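Trucos para ordenar la despensa (y por qué todavía no se la dejaría a un robot)

Cada vez que escribo sobre estanterías, alguien me pregunta si no va siendo hora de que lo haga una máquina. Mi respuesta corta es no. La larga va mezclada con los consejos de siempre.

Los botes de patatas son lo más agradecido para empezar: rígidos, con tapa, poco peso. Ponlos de pie junto al borde de la balda, con la etiqueta hacia fuera, y deja un dedo entre uno y otro. Si vas a meter uno nuevo, agárralo por el centro y apoya primero la base.

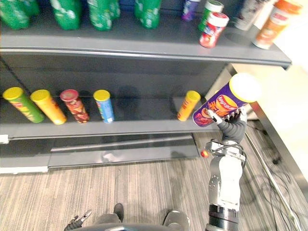 Un bote de Lay's en la mano del robot, delante de la balda central.

Que una mano mecánica sujete un bote me parece bien. Ahora, sujetar no es colocar, y colocar uno tampoco es reponer una despensa. En casa hay bolsas blandas, paquetes abiertos con una pinza y tarros pegajosos de miel. Cuando vea a una máquina resolver eso un jueves cualquiera de compra grande, cambiaré de opinión.

Mientras tanto, lo que a mí me funciona:

Lo pesado, abajo. Las botellas de 2 litros no deberían ir por encima del hombro.

Mide antes de comprar cajas. Las Jovine de 280 mm entran justas en mi armario y rozan la puerta; las Ekmont son más feas, pero caben.

Tres filas de fondo como mucho. Lo que queda en la cuarta caduca.

Pasa un paño con vinagre rebajado por las baldas metálicas y sécalas enseguida.

Deja el suelo libre delante del mueble, también de cables. Si se te cae algo, lo ves.

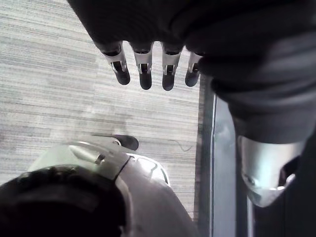

En cuanto a los dedos, llevo años leyendo que ya falta poco. Puede ser. Los nuestros notan si una tapa está mal cerrada o si un tarro resbala, y lo corrigen sin que lo pensemos — y buena parte de ordenar consiste en eso. También está el precio: unos 200 euros me costó la estantería Lovside entera, con sus baldas de repuesto, y vaciarla y volver a llenarla me lleva una tarde de noviembre con la radio puesta.

Para las etiquetas, cinta de carrocero y rotulador permanente. Se despega sin dejar restos si no la tienes puesta más de un año.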